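Recording kitchen tasks by hand, part 3

Calibration is finished, so the rest of this post covers the recording itself. Part 2 ended with the marker offsets being wrong on one side. They were wrong because I had entered the left and right tag numbers the wrong way round in the config file. Fixed in one line.

What is being taught

The task is a short lunch sequence: dish, microwave, plate. The arm at Brirkamo will eventually run it. For now the arm is not involved. A person holds the gripper, does the job the way it should be done, and the policy is trained on the camera view and the finger width. Last winter I tried the same sequence by remote control with a leader arm and gave up on the microwave door. There was too little feel in the handle, and each attempt took so long that I started rushing the later ones, which shows up in the data as jerky approaches.

Aarne Karppinen still prefers remote control, and for one good reason: anything recorded through the arm is something the arm can reach. With a hand-held tool you can twist your wrist into a pose that has no joint solution. We check reach afterwards with a script he wrote, called Thomas, which throws out any episode that leaves the workspace.

Setup

The microwave stands on the left side of the table and the food goes in the middle. I moved the plate to the near edge after the first batch. With the plate further back, my forearm kept swinging across in a wide arc, and Thomas rejected most of those episodes.

Black cloth behind the table keeps the background plain along most of the view. The wall above it is white and the ceiling light is in the picture too, so exposure is locked before each batch. Auto exposure drifts when the gripper tilts up, and the tracking does not like it.

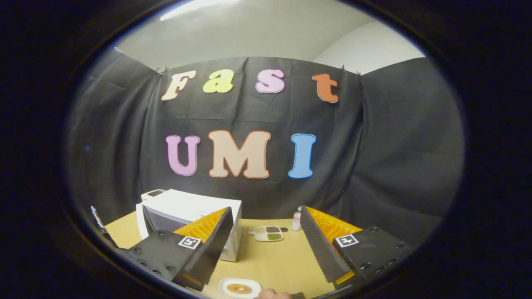
Finger width

Width comes from the two square markers, one at the base of each finger. Both need to stay visible through the whole episode. A thumb over one of them for a few frames is recoverable by interpolation. Anything longer than 16 frames I discard.

The ribbed fingers bend around what they hold, so the measured width and the true width at the tip are different numbers. I stopped correcting for this. The policy only needs the width command to mean the same thing at recording time and at run time, and it does as long as the same finger design is on both grippers. Wolfram Nolte printed a stiffer pair for the arm in June and we lost a week to it.

Soft food is the hard part. A donut will survive a firm grip once or twice and then has to be replaced, and a squashed one teaches the policy a width that is too narrow for a fresh one. I now swap it on a schedule and leave my opinion of it out of the matter.

How to move

Slower than feels natural, but not so slow that you hesitate. Hesitation gets copied. If I stop over the plate to think, the policy stops over the plate, and it has no thought to finish before it moves on.

Start poses should vary. My early batches all began from nearly the same spot above the table, and the model trained on them fell apart when started a hand's width to the left. Now I shift the start between episodes and move the objects as well.

Bad grasps followed by a clean recovery stay in. Bad grasps followed by me putting the gripper down and swearing come out.

Numbers

Raw episodes recorded: 3,758
Rejected by Thomas for reach: 700
Target for the first training run: 2,000 after all filtering

The remaining filtering is tracking loss and marker dropout, and I have not finished going through it. The files go to the Braltutik server at night when the link is free.

Next

Training starts once the filtered set is copied over to Tullemora. Aarne wants a remote control set of the microwave door alone, recorded on the arm, to mix in at a low ratio. I have agreed to it provided he does the recording. The door results will be in part 4, along with the latency measurements I promised in part 1.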